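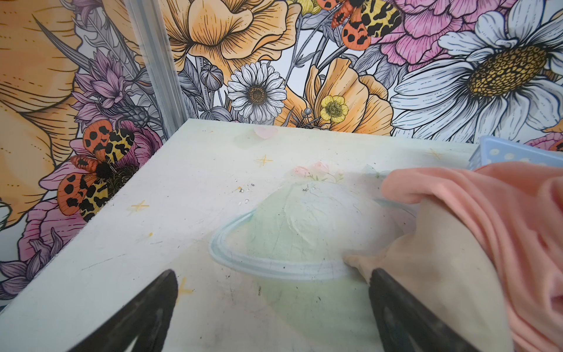
Hislow Garment Care Forum
Folding, Sorting and Storage
Topic: Standard fold for soft T-shirts, and the condition of folding tables
Views: 3,799
Status: Open

Posted by: N_Villanueva (Section Moderator)
Posts: 1,597

Members are invited to comment on the draft guidance for folding short-sleeved cotton T-shirts. The draft will replace the note issued in February, which covered shirts with collars and said very little about soft knits.

The proposed method is as follows. The shirt is laid lengthwise on the table with the collar at the far side and the hem toward the person folding. Each side is brought in toward the center, with the sleeve turned in along it, so that the shirt becomes a long strip. The strip is smoothed from the collar down. The hem is then brought up to the collar and the piece is folded once more to fit the drawer or shelf.

Garments waiting to be folded should stay in the basket at the side of the table. Only one piece should be on the table at a time.

Comments on the order of the steps, the table surface and the basket are all welcome in this thread. Questions about washing temperature belong in the Laundering section and will be moved there.

Nestor Villanueva

Posted by: faulkner_l
Posts: 412

Thank you for circulating the draft. I support the long strip as the standard. I have one objection, which concerns the order of the steps.

The draft asks for smoothing after the sides have been brought in. By that stage the creases in the back panel are already covered, and no amount of pressing from above will remove them. I would ask that the shirt be smoothed flat before the first side is folded, and again once the strip is formed. It adds a few seconds per shirt.

I would also like the guidance to state whether the shirt is placed face up or face down. The method works with either, but a printed front will end up inside the fold in one case and outside in the other. Households with children usually want the print showing, so that the right shirt can be found without emptying the drawer.

Lindsay Faulkner

Posted by: C. Montes
Posts: 88

I must disagree with the strip as a standard for soft knits. In our laundry room at Veneditz we fold T-shirts in half lengthwise first, sleeve on sleeve, and then turn both sleeves in together. There is one center line to find in place of two sides to match, and new staff learn it in a single shift.

The strip method depends on the two sides meeting evenly. With a thin shirt they frequently do not. Either one side lies over the other and makes a ridge, or they stop short and leave a gap down the middle. Both faults are carried through to the finished piece.

I recognize that the half fold leaves a crease down the front. We have not received complaints about it.

Crescencio Montes

Posted by: N_Villanueva (Section Moderator)

Ms. Faulkner's amendment on smoothing is accepted and will appear in the next version. On face up or face down, I would prefer to leave the matter to the household and simply say so in the text.

Regarding Mr. Montes's comment, the half fold is already described in the February note and will remain available as an alternative. The center crease is the reason it was not selected as the standard.

Posted by: Ngaio_W
Posts: 231

I wish to raise the question of the table itself, which the draft mentions only in passing.

Many members fold on light-colored tables with a printed surface. They are pleasant to look at, with flowers, hearts, stars and planets in pale colors, and they are easy on the eyes over a long session. The difficulty is maintenance. Dark specks and scuffs gather on a pale top and are easily mistaken for part of the print when the colors have faded. I have seen a member scrub at a small printed motif for some time in the belief that it was a stain.

I recommend the following wording: "The table shall be wiped with a damp cloth and dried before folding begins. Loose specks shall be removed first with a dry cloth." The dry cloth should come first. Glitter and similar fine bits are spread by a damp cloth and will transfer to the next pale garment laid down.

Members should also look closely at peach, cream and beige clothing after it leaves the table. Marks show on those shades that would pass unnoticed on a darker shirt.

Ngaio Whitelaw

Posted by: valter.eklund
Posts: 1,064

I support Ms. Whitelaw's wording in full, and I would go further. A printed top is a poor choice for a folding table. The person folding needs to see the outline of the garment clearly, and a pattern interferes with that at exactly the places where it matters, along the sides and at the hem. A plain top in a medium shade is preferable.

On the strip fold, I agree with the moderator and not with Mr. Montes. A gap at the center is a minor fault and can be corrected by hand before the hem is brought up.

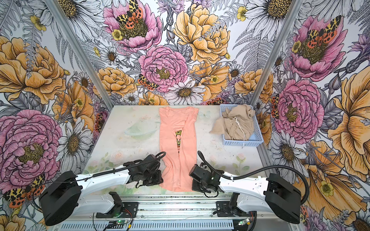 Peach T-shirt in a long strip, collar end toward the back wall. Basket of beige clothing at the right rear of the table.

Three points may be taken from it. The strip is narrow and will need very little further work to fit a standard drawer. The lower end is slightly rumpled and should be smoothed before the next fold. There is also a narrow opening near the center through which a green, yellow and orange print is visible, and I consider that acceptable at this stage.

Valter Eklund

Posted by: C. Montes

With respect, Mr. Eklund's attachment supports my position. The opening near the center is the fault I described. Under the half fold it cannot occur.

I would also ask what the colored print belongs to. If it is a design on the shirt, then the layer beneath is simply showing. If it is the tabletop, the fabric has parted all the way through, and the sides have not been brought in as the draft requires. I cannot settle the matter from the attachment.

Posted by: valter.eklund

I took it to be a design on the inner layer. I accept that the tabletop carries a print as well and that the other reading is possible. This is a further argument against printed tables.

Posted by: Ngaio_W

I do not agree that it is an argument against them. The part of the tabletop in view is quite faint, and the greens and pinks are washed out. A reasonable person would still find the edge of a peach shirt on it without trouble. Mr. Eklund is free to prefer a plain top, but a requirement would oblige many households to replace a serviceable table, and I could not support it.

A plain cotton sheet laid over the table is an adequate remedy for anyone who is bothered by the pattern. It must be pulled tight — a loose sheet is worse than any print.

Posted by: faulkner_l

May I return to the basket, which has received no attention so far. The beige garment in it has a drawstring hanging down toward the front, and part of the pile has come over the left rim, on the side nearest the shirt. Neither is serious, but a hanging cord can catch when the next piece is lifted out.

I propose these additions:

Drawstrings are to be tied in a loose bow or laid inside the garment before it goes into the basket.
The pile is to stay below the rim. Where there is too much, use 2 baskets.
The basket stands at a rear corner, clear of the fold area.

My own preference is for a basket with perforated sides, such as the one in the attachment. Others in my building use the solid Stolteck tub and find that it holds more. I have no objection to it for dry clothing.

Posted by: C. Montes

I support all of Ms. Faulkner's additions. We tie drawstrings at Veneditz before washing and leave them tied until the garment is handed back. The bow should be loose enough to undo with one hand.

I maintain my objection to the strip.

Posted by: N_Villanueva (Section Moderator)

The following 4 changes will be made to the draft:

Smoothing before the first side is folded, and again once the strip is formed.
A check of the center line before the hem is brought up. Where the sides have parted, they are to be drawn together by hand.
Ms. Whitelaw's wording on wiping the table, dry cloth first.
Ms. Faulkner's additions on drawstrings and baskets.

No rule will be made on printed or plain tables. A sheet pulled tight over the top will be listed as an option. Mr. Montes's objection is noted, and the half fold will be printed on the same page as the strip so that readers may compare the two.

The Ashour chapter has asked whether the guidance extends to long-sleeved shirts. It does not at present. Members with a settled method for long sleeves are asked to open a separate topic.

Posted by: valter.eklund

Accepted. I ask that my preference for a plain surface be recorded as well, if Mr. Montes's objection is to be.

Posted by: N_Villanueva (Section Moderator)

It is recorded. The revised text will be placed in the Documents area, and this topic will remain open for corrections of wording.

Posted by: Ngaio_W

One correction of wording. In the second step, "turned in along it" may be read as tucking the sleeve under the side. I suggest "laid flat along the folded side."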